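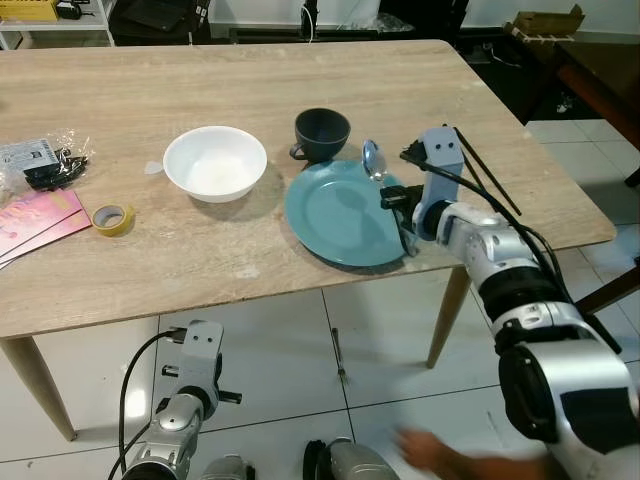 Chapter 6
The Table and the Floor

Snædís Frandsen and Man-lok Tseng
May 2023

In Chapter 5 we studied the kitchen as a place where food is prepared. Now we leave the stove and look at two surfaces which belong to every room where people eat: the table on which the dishes stand, and the floor that a person crosses to bring them there. They are treated together in this chapter. In older courses they were two separate chapters, and our students often cleaned the floor first and the table second, and then they had to clean the floor again.

After reading this chapter you should be able to set out and clear a table for one person or for a family, to sort the small things that collect on a table, and to keep a hard floor clean and safe between two washings. You will need the vocabulary of Chapter 2 (rinse, wipe, soak, dry) and the drawing of your own home that you made for Chapter 3.

6.1 What is on the table

A table is seldom used for eating only. In most homes it is also the place where the shopping is put down, where a letter is opened, and where a new thing is taken out of its packaging. When Rajitha Sivakumar kept a diary of her own table for the first edition of this book, she wrote that the bowls and cups were the smaller part of the work. The larger part was bags, lids, labels and small parts for which no place had been decided.

For this reason we divide the things on a table into four groups.

Group A – dishes. Bowls, cups, plates. They have a home in the cupboard and they return there after washing.

Group B – eating tools. Spoons, forks, chopsticks. They also have a home, but they are thin and easily rolled away or forgotten under a napkin, so they are collected on their own.

Group C – packaging. Plastic bags, lids, labels, cards. Some of it is waste. Some of it must be kept, for example a bag with spare parts in it.

Group D – remains. What is left inside a bowl or a cup. Rice, sugar and flour are dry remains; soup and tea are wet remains.

The order of clearing is D, B, A, C. First look into every bowl. Dry remains are tipped into the bin before the bowl meets any water, for rice swells in the drain and flour becomes a paste. Then gather the spoons and the chopsticks in one hand or in one cup. Long chopsticks should lie with all the tips in the same direction. After this take the plates, holding each one at the rim, and then the bowls and the cups. A cup with a handle is carried by the handle, and a stack should never be higher than you can see over.

Packaging comes last, when the table is nearly free and you can see what you have. Do not throw away a bag before you have read its label. Prasetyo Subramaniam, who taught this course before us, kept a shallow box called "the waiting box" beside his table, and everything from Group C that he could not name went into it until Saturday. We still recommend this box. It should be shallow, as a deep one is never emptied.

6.2 Wood and wood-like tops

A light table top is pleasant in a small room, but tea and soy sauce show on it quickly. Wipe along the grain with a cloth that is damp and well wrung. At the rounded corners the cloth tends to jump over the edge and leave a line of crumbs, therefore finish each corner with a separate small movement toward your other hand. Put the hand under the edge and catch the crumbs there. If they fall, they become the subject of the next section.

6.3 The way from the table to the next room

Go now and stand in the doorway of your eating room. Look at the floor from there, and also from the other side. A glossy floor hides its dust when you look straight down, and shows it when you look along it toward a lamp.

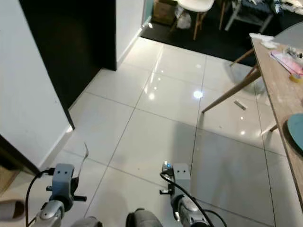

Large tiles have one advantage: there are fewer lines of grout to brush. They have also one difficulty. A thin strip of plastic, a piece of ribbon or a short wire is hardly noticed on a pale tile, and it is just such a thing on which a foot slides. Pick up these by hand before sweeping. A broom pushes them to the baseboard, where they stay.

Slippers belong in the same rule. Leave them in pairs, beside the wall, and out of the line that people walk. Where tile meets a rug, sweep toward the tile and never toward the rug. A chair that stands on a rug should be lifted, with both hands under the seat, and not pulled.

In the exercise at the end of this chapter you will measure your walking line from table to sink in centimeters. In our training apartment it is 400, with one doorway. Napaporn Chantharasri measured 280 in her own home and still found two places where she always turned sideways. Mark such places on your drawing with a cross, and keep the drawing for Chapter 7.

Last updated: 2 July 2023
© Nerkix Home Studies. Contact the editors | Back to top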